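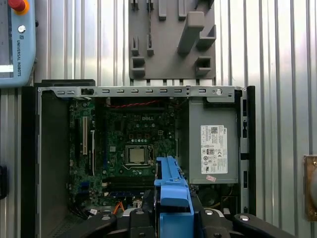 Open desktop tower with a Dell motherboard

Eshun -- Questions from Listeners and Bookers
Updated 5/28/23

Is Eshun one person or a band?
A duo. We write everything together, and for concerts we add a drummer.

When does the new album come out?
The album is called Zarkell and it is finished. It has 7 songs, and the label, Drerix, will put it out next March. The first single is already on the streaming services.

Will there be vinyl?
Yes, but only 200 copies. Each person can order two. When they are gone we will not press more, so please do not write to ask us -- we also have only one each.

Who raps on "Surkton"?
Many people ask this. It is the same voice as in the verses of "Low Bridge," only pitched down. There is no guest on this song.

Can I use your beat for my own track?
For a free mixtape, yes, if you write our name in the credits. For anything you sell, please contact Drerix first and wait for the answer.

Do you sell stems or sample packs?
One pack, with six drum loops and the bass from "Surkton." You find it in the shop under item 2325.

Can people under 18 come to the shows?
It depends on the venue. Please look at the ticket page of your city, because we cannot change the rule at the door.

How can I book you?
Send an e-mail with the city, the date, and the size of the room. We need a sound check of one hour and a table for the samplers. We usually answer in six days, on tour it is slower.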